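Why Do Plates Shine? The Story of Glaze

Hi, it's Noman Sandhu again, and today I want to talk about something you probably ate your breakfast off. I mean your plate!

I got interested in plates when I was 9 and dropped my aunt's favorite one on the kitchen floor. The outside was smooth and shiny, but along the broken edge it was dull and a bit rough, like chalk. I had to know why.

Most plates start out as clay. Clay is made of teeny tiny bits of rock that wore away over a very, very long time. When you mix those bits with water they slide over each other, so you can squish the clay and it stays squished. (Try it with mud. Ask first.)

Once a plate has been shaped it has to dry slowly. If it dries too fast it can crack, and then you're back to the beginning. After that it goes into a kiln, a special oven that gets much, much hotter than the one in your kitchen. Your oven might bake cookies at 350 degrees Fahrenheit. By the time a kiln gets to around 600 it is barely warming up! Many kilns go past 2,000.

All that heat changes the clay for good. You can put dried clay in a bucket of water and it will go back to mush, but fired clay won't ever do that again. It has turned into what we call ceramic.

Now for the shiny part. A plain fired pot can be full of tiny holes, and soup would soak right in. Yuck. So potters cover it with glaze. Glaze goes on looking like thin, cloudy paint. It has ground-up minerals in it, and one of them is silica, the same stuff that's in a lot of sand. In the kiln the silica melts, and when it cools down it turns to glass. Your plate is wearing a glass coat!

Colors come from metals mixed into the glaze. Cobalt makes blue. Copper often makes green, and chromium does too. Iron can make brown, yellow or almost black. A potter can paint a stripe around the rim by spinning the plate slowly on a wheel and holding the brush still.
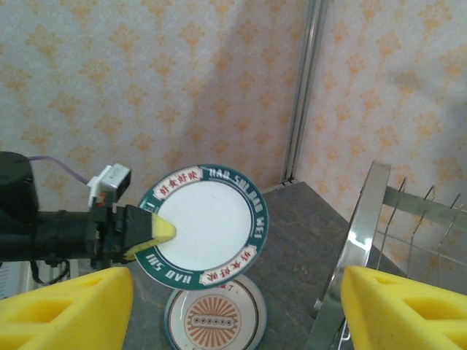
A white ceramic plate with a dark green rim.

Want to try some plate detective work? Turn a plate over and look for a rough ring on the bottom. That's called the foot. Potters often leave it bare, because melted glaze is sticky and would glue the plate to the kiln shelf. Run your finger over it, then over the top. Feel the difference?

Next time I'll be writing about bricks, so send me your brick questions!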